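Two fingers or a suction cup? A morning of simulated baskets with Jocelyn Calimlim
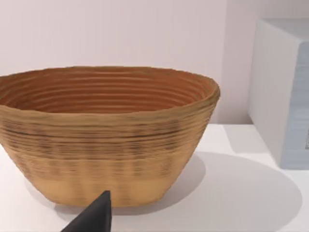
The ribbed basket in the simulator, with one fingertip of the gripper at the bottom.

I'd been asking Jocelyn Calimlim for an interview since October, and when she finally wrote back it was one line: "Come Monday, bring your own mug." So I did (both).

Jocelyn tests grippers at Brekance, in a long room over a tile shop, and a lot of her week goes by before any real hardware moves. She runs each candidate in simulation first. When I came in she had the wrist view up on one screen and a spreadsheet on the other, and she didn't look away from either one for a good minute.

"Sorry, I'm babysitting a batch," she said. "It's 128 runs per gripper per object, and if I look away something crashes. I know that's superstition."

The object she wanted to talk about was the basket. It looks like the kind bakers proof bread in, tan on the outside and more of an orange brown inside, with ridges all the way around. I told her it seemed like an easy thing to pick up. She laughed at me!

"Everybody says that. Okay, where would you grab it?"

By the rim, I said.

"Sure, but which part of the rim? It's thick and it's wavy. My parallel gripper wants two nice flat faces, and there isn't a flat inch on that thing. And the sides lean in as you go down, so if you squeeze from outside, the fingers want to slide."

The two grippers in this round are a tapered two-finger model from De Graaf and a suction cup from a smaller outfit called Foleck. I assumed the suction cup would be hopeless on all those ridges, and she says it mostly is, in the simulator anyway. She's still not ready to throw it out.

"Contact on ridges is where I trust the sim least," she said. "It's a guess about how a soft cup squishes. Diarmuid thinks my guess is mean to the cup, and he could be right."

Diarmuid Rafferty wrote the contact settings, and he wandered over about then with a sandwich to say yes, he does think that. They went back and forth on friction numbers for a while. I stopped taking notes, sorry.

I asked about the camera, because the fingertip takes up a surprising amount of the view and hides part of the basket's lower front. Does that bother her?

"It used to. We tried a second mount, farther back, and the grasp scores went down. I have theories. Having the tip in view seems to help when you're close in, but that's 438 runs talking and I'd like 2,000 before I say it to anybody important."

(I promised her I don't count.)

What about the plain white table and the white wall? She'd like more variety there, and so would Nele Koster, who builds the rooms. "Nele's got wood tops coming, and some clutter. White on white is fine for week one. After that I want it ugly."

The real basket tests start once the arm is back from Jillbridge. I asked which gripper she'd bet on and she picked the two-finger, then took it back, then picked it again.

"Put me down for the fingers," she said. "But don't print it big."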